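## 6. First Start of Your Stodis Home Server

Now for the fun part! The hardware is together, and from this point on it's mostly a matter of following along on the screen. Set aside an hour or so and have your network cable handy.

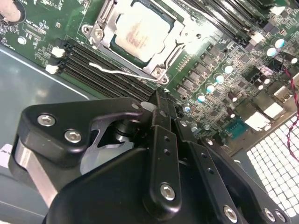 ### 6.1 Before you power on

1. Set the chassis on a flat, hard surface with open space at the front and back.
2. Plug one end of the network cable into the port marked **LAN 1** and the other into your router. Leave LAN 2 alone for now.
3. Connect a monitor and a USB keyboard. You'll only need them for this chapter.
4. Plug in the power cord last.

**Caution:** Close the cover before you connect power. Never reach inside while the cord is plugged in, even if the server is switched off.

### 6.2 Power on and watch the lights

1. Hold the front button for two seconds. The fans will spin up hard – that's normal – and settle down within a minute.
2. Wait for the status light to go from amber to steady blue. A first start takes longer than later ones, so give it a good ten minutes before you worry.
3. When the Stodis welcome screen comes up, press **Enter**.

If the light keeps blinking amber, switch off, unplug the cord, and reseat the memory (see 4.3). That fixes it more often than you'd think!

### 6.3 Name the server and create your account

1. Type a name for the server. Letters, numbers and hyphens are fine; spaces are not. We use `prellcombe` in all the screens in this guide.
2. Create the admin account. Pick a long password and write it down somewhere safe.
3. Choose your time zone. Backups run by this clock, so it's worth getting right.
4. Select **Save and continue**.

**Note:** There is no way to recover a lost admin password. You can reset the server with the steps in Appendix B, but that erases every account on it.

### 6.4 Set up your storage

This is my favorite screen in the whole setup, and you can watch your drives show up one by one.

1. Open **Storage > New pool**.
2. Tick the drives you want to use. With two drives, choose **Mirror**. With four or more, choose **Double parity**.
3. Give the pool a name and select **Create**.

**Caution:** Creating a pool wipes every drive in it. If one of them came out of an old computer, copy your files off first.

### 6.5 Connect from another computer

1. On a laptop or desktop on the same network, open a browser and go to the address shown on the server's monitor, followed by `:507`.
2. Sign in with your admin account.
3. Go to **Network > Link speed**. It should read 1000 Mbps. If it reads 100, swap the cable for a newer one and check again.
4. Unplug the monitor and keyboard. You're running!

### 6.6 Turn on backups

Open **Drodus Backup**, pick the folders you care about, and set a start time. I like 2:30 a.m. – the house is quiet and the network is free. Error 131 on the first run means the backup drive is still being prepared; wait a little and select **Retry**.

*Chapter written by Hala Bouzid. Steps tested by Yakubu Tamuno.*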